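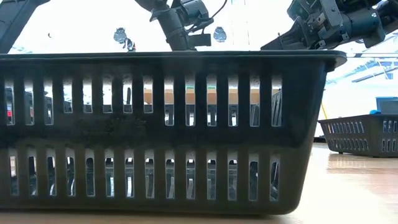
Filed under: Home & Garden, Reader Favorites

Print this | E-mail to a friend

So I finally did it, I cleaned out the pantry. All of it, even the top shelf where the fondue set lives! I've been putting this off since we moved to Grarnton, and I blame the weather, because March here is basically one long drizzle and I'd run out of shows to watch.

My big discovery was lentils. I had four open bags of them (four!) plus one that was sealed and older than my car's last inspection. I also found a jar of plum jam from the Cundeda farm stand, which I hid from the kids so well that I hid it from myself. It's gone now. I had it on toast at 11 at night, standing up.

What worked for me this time was going one shelf at a time and putting everything back before starting the next. Last year I pulled it all out at once and we ate dinner around cereal boxes for most of a week. I also quit decanting. I know the matching jars look gorgeous, but I never remember which flour is which, and the cooking instructions go out with the bag.

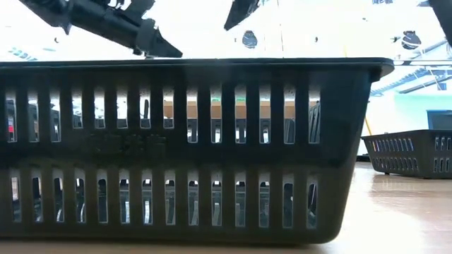

Marlow wrote in after the last issue to say that masking tape and a marker beat any label maker, and that the date you opened something matters more than what it is. I tried it and I'm sold. My rice now says "rice, March" and I feel very grown up.

Next month I'm doing the spice drawer, so send me your tips, and please tell me what to do with 100 bay leaves. I bought the big pack. It was on sale!

Comments (3)

tansy_k: Bay leaves go in the flour bin, my grandmother swore by it.

Pat in Trorent: Four bags is nothing. I had 57 soy sauce packets in one drawer and I don't even like soy sauce.

oldstove: Where do you get the plum jam? Is the stand open yet?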